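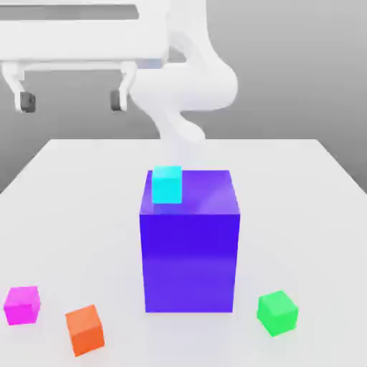
Mullau foyer ticket printer – refurbished

Posted 14 December 2019 by the Telirlow sales desk

Back in stock. Only a few, so be quick if you want one in before the Christmas releases.

Box office printer for small and mid-size cinemas. Prints standard stubs on 82 mm roll, cuts them itself, no tearing. Same model the Varosley has used on its front counter for two winters, opening weekends included.

What you get:
Printer, power lead, 2 starter rolls
USB cable (network card is extra, ask)
Spare cutter blade
Printed set-up sheet

Works with Watkins Seating from version 4 onwards. Older versions will print but the seat number comes out on the wrong line – we can't fix that, it's at their end. Ring them first if your not sure which you have.

Price £456 plus VAT. Delivery free on the mainland, islands by quote.

Known niggles. Lid catch is stiff for the first week or so. Cheap rolls leave dust on the head, so clean it monthly. Very long film titles get chopped after the second line, set a short title in Watkins and it prints fine.

Warranty is 12 months, parts and labour, heads not covered. Returns within 14 days if unused, in the orignal box please.

Orders placed in November have all gone out. Trade accounts, use your usual login.

Shares 4 | Comments 2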